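I met the owner of Lanier -- a repair shop two doors down from my dentist -- over very bad coffee, and I liked her right away. She's been fixing accordions for 14 years and she still giggles when one wheezes at her!

"People think it's the keys," she told me. "It's nearly always the wax."

She learned on a beat-up Mistov her aunt left her (she cried the first time it held a note, and so did I, hearing about it). In April she took on two apprentices, and now the bench is never quiet.

Does she ever play for people? "Only at weddings, and only if they feed me."

2 shares | 2 comments

We use cookies to improve your visit. Accept

Comments

squeezebox_fan: My Carrasco has sounded flat for years. Wax! Who knew.

pollyb: Does she take mail-in repairs?

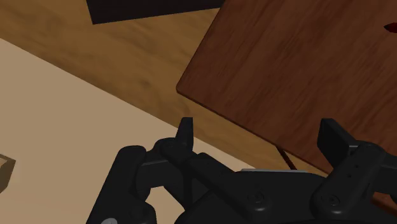
A black gripper, open, over a pale surface. Computer rendering.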